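Workshop tips: buying grippers and a bench rig without blowing the budget

Quick notes, typed between jobs. Jul 4, 2021. People keep asking what to buy first when they want to start recording hand work for a small robot arm. I do this in a spare room behind the shop, so take it at that scale. Not a lab guide.

Make the list before you open any catalog. Write down the job you want the arm to do. Mine was packing: small things into bags, small things out of bags. Once the job is on paper half the shopping goes away. Didn't need a long reach. Didn't need a heavy payload. Needed jaws that can get into a floppy opening and not drag the whole bag off the table.

Split the money in two. One pile for the arm, one pile for everything that is not the arm. Second pile is always bigger than you want. Table, cables, rails, padding, stands, spare jaws, power strips, tape. I put down $200 for "misc" the first time and it was gone before the arm left the warehouse.

Hand-held grippers first, arm later. Best advice on this page. A pair you hold and squeeze yourself costs a fraction of the arm and you find out in an afternoon if your job even suits two jaws. If you can't do it with the grippers in your own hands the arm wont do it either. Bořivoj Hubáček told me this over the phone and I ignored him and bought the arm anyway. Sat in a box until September.

Buy them as a pair, same model, same day. I bought one, liked it, went back for the other and the maker had changed the jaw shape. Sent it back. Paid the postage.

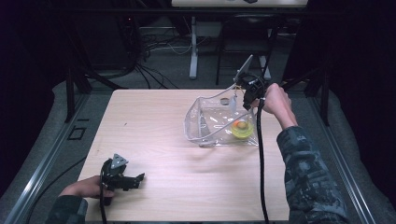 Cable length is the item most folks underbuy. Measure from the jaws at the far corner of the table, down over the edge, along the floor to wherever the box lives, then add slack. Do it with string, with your arm stretched out, since that's when it pulls. Each of these grippers has its own black cable going down past the near edge, and the one on the right has to cross a good stretch of tabletop to get there when the hand is working over a bag on the far half. Budget for that reach, not for the gripper lying in front of you. Then price clips and a floor channel too. The tangle on the floor behind the table is what you get when you put cable management on the "later" list.

Weight. Ask for it with everything bolted on. The number on the Kanetti sheet was for the bare gripper, no plate, no bracket, no cable. Add those and your wrist knows it by lunch. If two people will share, get the lighter one even if the jaws are a little worse.

Jaws. Get spares in the first order. Stisteo sells theirs in sets, cheaper than singles by a good bit, but check the screw pattern matches. Pointed jaws are good for bag edges and small lids. Wide flat ones are good for boxes and useless for round stuff. If you can only afford one kind go narrow.

Table. Don't buy a special one. Plain top, light color, nothing shiny. Must not wobble. I got mine used for $80 and it's outlasted two office desks. Check the height standing up with your elbows bent. Too low and your back pays.

Props. Almost free so get plenty. Clear bags in a few sizes, lids, small balls, bottle caps, little dishes. Clear plastic is a pain to work with, crinkles, catches the light, sides fall in. Buy it anyway if your real job has it. Don't practice on nice stiff cardboard and then act surprised. Bags wear out quick, so put them down as a running cost and not a one time thing.

Rails and padding. Only if you're mounting something or there's an arm coming. Used rail is fine if its straight, roll it on a flat floor to check. Padding from the Fröhlich outlet in Fluselville, they sell end-of-roll pieces by weight. Bring a tape measure and the car with the big trunk.

Curtain. Put one in the budget. Afternoon sun through my window ruined more recordings than anything else did. Dark, heavy, longer than the window. $175 for rail and fabric together, hung it myself.

Carpet or bare floor? Carpet's quieter and dropped grippers survive. But small screws vanish. Keep a magnet on a stick by the door.

Sleeves. Long sleves, snug at the wrist. Loose cuffs snag on the cable clip. Costs nothing, you own a shirt.

What to put off. Second arm. Fancy stand. Any software with a yearly fee, until you have used the free version long enough to be annoyed by something specific. Branded carry case.

What not to put off. Spare cables, at least one per gripper. A power strip with a switch you can hit with your foot. A chair close by.

Ask the seller these before paying: how long for spare jaws to ship, is the cable a standard plug or their own, who pays return postage, can I get the weight with mounts on. If they can't answer the cable one walk away. Own-brand plugs cost me more over the year than the table did.

Payment. Split the order if they let you. Grippers and cables now, arm when you've got a month of practice behind you. Kanetti let me hold a quote open, had to ask twice. Get it in writing with the date the price runs out.

Will add the bit on stands when I get to it.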